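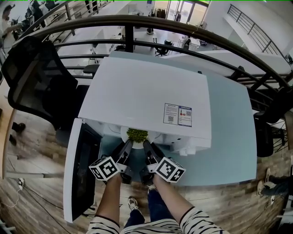
Two grippers, a plate of green and the open white appliance on the upper floor at Tondonden.

Tondonden's kitchen cell gets a tune-up, and a regular place on the calendar

January 18, 2021

If you have climbed the stairs at Tondonden lately, you may have wondered why so much patience is being spent on a plate of something small, round and green. The answer is Florna, the kitchen cell that the company has been putting together since last May, and which has now come through its first full service with a clean sheet and a rather long list of notes for next time.

Florna is really two things that have to agree with each other. One is the station itself, where an arm will one day fetch and return dishes without help. The other is the pair of hand-held grippers that people use to show it how the job is done. Each gripper carries a white cube with black square markers on it, and the cameras follow those markers to work out where the jaws are. When the two halves drift apart, even by a little, the arm learns to reach for a plate that is not quite where it thinks it is, and you can imagine how that goes with peas.

"We were blaming the software for most of the fall," said Ernő Jakab, who looks after the cell and who was kind enough to talk us through the whole business over two cups of coffee. "Then I took a cube off to wipe it and felt it wiggle. It was one screw — one tired little screw, and I had been staring at graphs for weeks."

So every screw on both grippers has been replaced, the cube faces have been cleaned with a soft cloth, and the jaws have been checked against each other so that they close evenly. The pads were showing their age as well, and new ones have come from Kiss, the supplier that made the first set. Ernő is particularly pleased with these, and he will tell you so at some length if you let him!

After the parts came the part that takes real time. The new routine calls for 200 practice reaches before a gripper goes back into regular use, and 68 of those have to be made with the door open, where a hand in a hurry is most likely to bump something. The log for this service runs to 587 lines, and Ernő has read all of them. He found 4 that he did not like, traced them to a marker that was catching glare from overhead, and tilted a lamp.

A word about the tape marks, as a few people have asked. Please leave them where you find them, even the ones that look as if they belong to some long-forgotten project. They tell the team where to put the chairs back after a session, and moving them means doing the camera check over again.

From now on the grippers will be looked over every Monday morning before the first session, with a bigger service each May. Our colleagues at Jendton, who are building a cell of their own along the same lines, have asked for a copy of the checklist and will be coming by to try it out. Anyone else who would like one can stop at Ernő's desk — he has printed plenty.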